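Reading a Street: Handout 3
Facades, Corners and the Walk to Lodent

Course leader: Cinzia Fontana
Revised Oct 10, 2019

Hello again, everybody! Last session ran over because I got carried away with balconies, so this handout picks up where I stopped talking, which was halfway along the river side of Tritthorpe, in front of the old grain exchange. If you missed it, borrow somebody's notes on rooflines before you read on, or the part about cornices will make very little sense.

So, the grain exchange. I asked you to stand across the road and look at the ground floor only, and most of you looked straight at the clock tower (I do it too, every time). Ground floors are where a trading city shows off its money in a practical way. The stone is rougher and thicker down there, with deep joints cut between the blocks, and the builders' word for that is rustication. Carts bumped into it. Barrels got rolled against it. Go up one level and the stone turns smooth, the windows get taller, and there's the big public room behind them.

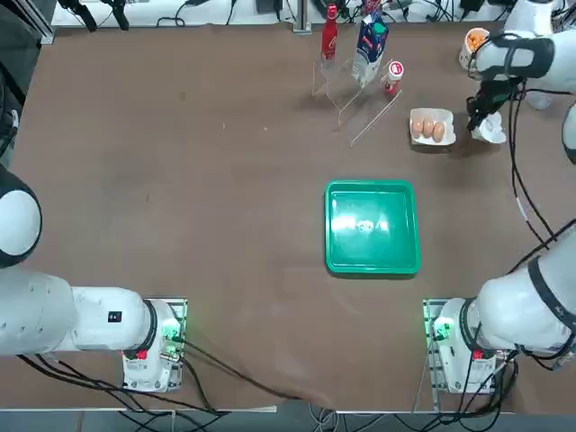
Now compare that with the merchants' houses on the next block. They use the same trick on a smaller budget. Half of those "stone" ground floors are plaster, scored with lines while it was soft, and if you knock on one with your knuckles you'll hear it. Please knock gently, people live there.

A few words I'd like you to have ready for the walk:

Cornice: the projecting ledge along the top of a wall. It throws rainwater clear and gives the building a hard shadow line.
String course: a thin horizontal band, usually marking a floor level.
Oriel: a bay window that hangs off an upper floor and doesn't touch the ground.
Chamfered corner: a corner sliced off at an angle, so you get a short extra wall facing the crossing.

That last one matters a lot in Tritthorpe! The new quarter was laid out on a grid, and every big crossing has four chamfered corners, so each one opens into a kind of small square. Cafes took those spots early and never gave them up. Malte Voß, who taught this course before me, used to make his students draw all 31 crossings. I won't, but do draw one.
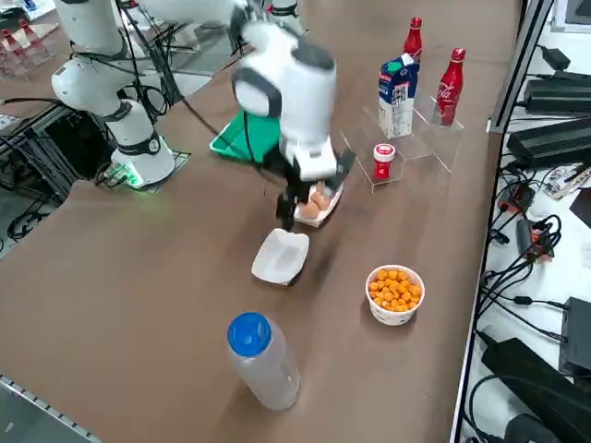 Open egg carton on the work table.

Next, the Villa. It's the odd one on our route, a country house that the city grew around. The owners wouldn't sell when the grid came through, so the street bends there, and you can feel the bend under your feet before you notice it on the map. I love this building and I'll probably talk too long about it. Look at the loggia on the garden side, five arches wide, and then look at how the middle arch is a bit fatter than its neighbors. My guess is that it was widened later to let a carriage through, but Malte always argued it was drawn that way from the start, and his case is decent. Have a look and tell me whose side you're on.

The tiles inside the porch came from the Tranduler works, which also supplied the train station and half the butcher shops in town. You'll learn to spot them by the dark green border. The pattern numbers are stamped on the back, so we only know them from broken ones. Pattern 61 is the porch.
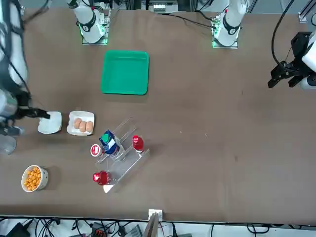 From the Villa we go downhill to Lodent, which was a separate village until the tram line arrived. The change is quick. You lose the cornices, the houses drop to two floors, and the front doors open right onto the sidewalk. Keep an eye out for the iron rings set low in the walls, where people tied up animals on market days. I know of eight, and I'd be thrilled if you found another one.

The church at the bottom is brick, patched so many times that the south wall works as a sampler of every brick size the region ever made. Run your eye along one course and watch it wobble. We'll stop there for a good while and sketch. Bring something to sit on, the wall is low and damp. 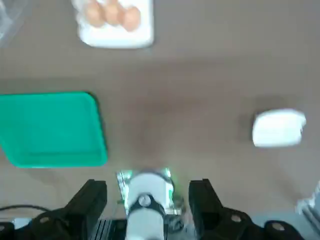

Reading time for the remaining section: 1 minute

Before the walk, please read the chapter on street plans in the course pack (pages 50 to 61) and pick one crossing in the new quarter. Make a quick sketch of its corners, any style, stick lines are fine. Write down what's on each ground floor and whether you think the stone is real.

The longer essay isn't due until December. Choose a building we passed, describe its front from the sidewalk up, and try to use at least four of the words from these handouts without making it sound like a shopping list. I read every one of them with a pot of coffee and I do enjoy it!

We meet at the tram stop outside the grain exchange. Wear shoes you trust on cobbles.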